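Hi Régis — a quick one on the Irthorpe cell, as promised. Not our best month, I'm afraid! The right gripper on Mallet started letting go partway through a job, 4 times in one morning, and we stopped the runs until we knew why. We think it's the cable to the wrist camera, which has too much slack and can catch on a bag (Verkdale are sending us shorter ones). Before the stop we'd logged 1,195 runs out of the 2,996 we promised you, so we're behind, and I'd like to move the end date to November if you can bear it.

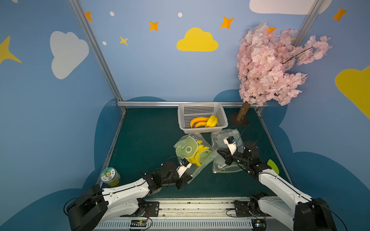

Both arms on the zip bag task, with the right camera's cable looped across the bag.

Speed stays capped until the new cables are in.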